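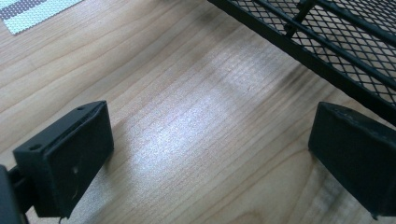
Black mesh rack on the light-coloured wood or wood-laminate surface, patterned mat at left.

Grorico Dirnlow hardwax oil – bench surface test
Reviewed by Teodor Brzozowska, 24 January 2019

The Dirnlow is a two-part hardwax oil sold for interior timber: desks, shelving, bench tops. I applied it to a pale plantation timber top, sanded to 120 grit and vacuumed. Grorico specifies a single coat. I used one coat on the left half and two on the right, with 41 hours between them.

Mixing is by volume and the supplied cup is poorly marked. Use scales. Pot life at 20 degrees was shorter than the tin suggests, and the last of the batch dragged badly under the pad. Mix small amounts. Excess must come off within a quarter of an hour or it cures in tacky ridges, and those need cutting back with a grey pad.

Colour shift is low. The clear version warmed the timber slightly, less than the Rennie oil I used on the matching shelf in October. Sheen is a flat matt on one coat and a dull satin on two.

Resistance after full cure:
Water, overnight – no mark on either half.
Black coffee, one hour – faint ring on the single coat, none on the double.
Vinegar – slight dulling on both.
Hot mug – no mark.

Scratch resistance is ordinary. Metal feet will mark it, though spot repair is simple and blends well after a light buff.

Coverage fell short of the claim. I got almost 70 per cent of the stated area from one tin, on a closed-grained timber that should have favoured it. Price the job on that basis.

Recommended for desks, with a second coat. I would not use it near a sink.

14 comments | 2 shares

Related
Rennie floor oil: twelve months on
Card scrapers compared
Flokovville timber yard: stock and prices

Contact | Copyright 2019 | Back to top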